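The Night Ferry to Nirneo

Last updated: April

My aunt had been promising me the night ferry since I was small enough to sleep in a drawer, and now we were on it! Deck four, bench by the funnel, a flask of tea between us and the whole harbour sliding off backwards like a tablecloth being pulled from under the plates. I had my coat buttoned up to my nose. My aunt had hers wide open, because she said the sea air was free and she meant to have her share.

"Cabin 211," she said, waving the key. "We shan't use it."

We didn't, either. There was far too much to look at. The Grinetti lighthouse came up first, two long flashes and a short one, and my aunt stood and saluted it with her sandwich. She had worked this crossing for ten summers, selling soup from the Thongdee counter on the deck below, and she knew every lamp along that coast the way other people know the neighbours' cars. That one was the fish dock. That one was the chapel at Protach, where they left a light burning for the boats. And that one, low down and orange, was a man who couldn't sleep and liked to read in his kitchen.

"How do you know it's a man?" I asked.

"I sold him soup," said my aunt. 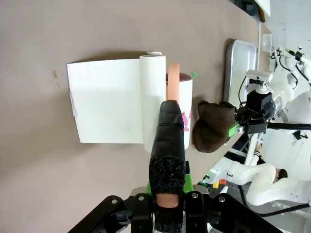
By midnight the other passengers had gone in and we had the deck to ourselves. The engines thumped up through the bench and into my teeth. I asked her what the best night had been, out of all those summers, and she thought for so long that I poured myself another tea and drank half of it.

"The fog," she said. "We stopped dead out here, 70 people and one accordion. You couldn't see your own hand. Then somebody's little girl said listen, and we all did, and there were whales breathing. All round us! Great big sighs, like your grandad getting into the bath."

I laughed so hard I spilt the tea. Then I leaned on the rail and listened as hard as I could, and heard water, and engine, and my aunt unwrapping the last of the sandwiches. It was still wonderful. There were so many stars that they had run out of room and started again in the sea.

Some time after four the sky went grey along one edge, then pink, then a yellow so bright that I grabbed her sleeve. There was Nirneo, all its roofs piled up the hill, with the first smoke coming out of the bakery and gulls going up in handfuls.

And just then, off to the left, something let out a long, wet sigh.

We ran. My aunt got to the rail before me, coat flying, and she was already shouting good morning to it.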